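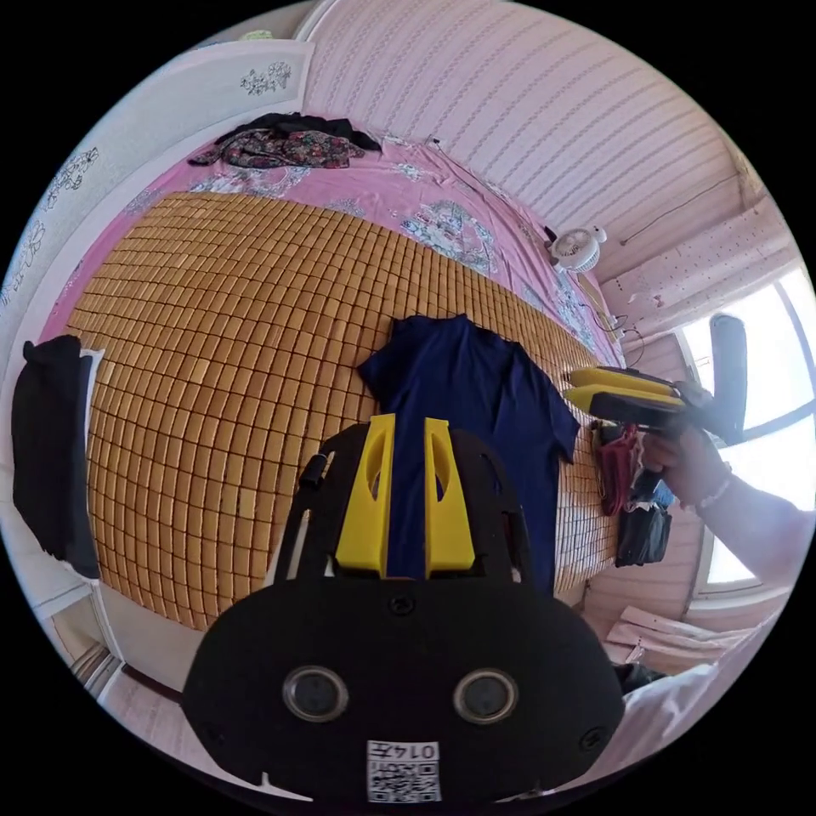

Figure 1. Bamboo tile mat on a bed with a floral sheet.

Why Students Drop Out of School Sports: Project Report
Manju Bhatt, Ramesh Rajput and Adwoa Yakubu
Project advisor: Vandana Srivastava

1. Background
Many students at Brudby join a team in their first year and leave before the second season starts. We wanted to know what they give as their reasons. Earlier class projects looked only at injuries, and we left those out.

2. Method
We handed out a one-page survey to students who had quit a school team. It went out in November through homeroom teachers. We got 37 usable forms back. Two more were blank on the second page and were not used. Anayeli Bañuelos helped us write the Spanish version. We then held short interviews with students who had checked the box saying they were willing to talk.

3. Results
The most common reason was lack of playing time. Students said they went to every practice and then sat through the games. The next was schedule — practice ran past the last bus, and not every family could send a car. Cost came up less than we expected, but the survey only asked about fees. It did not ask about shoes or travel.

Students who left swimming and track gave different answers from those who left soccer and basketball. They talked about early mornings and about having their times posted in the hallway. One former runner told us she still runs most days and likes it better alone.

4. Problems with the study
The sample is small and comes from one school. Students who quit because of a conflict with a coach may not have wanted to write that on a form their teacher collected. We should have used a drop box.

5. Next steps
Ramesh will rewrite question 4 so that it covers equipment and rides. We would also like to survey students who stayed on their teams, using the same form, and compare the two groups.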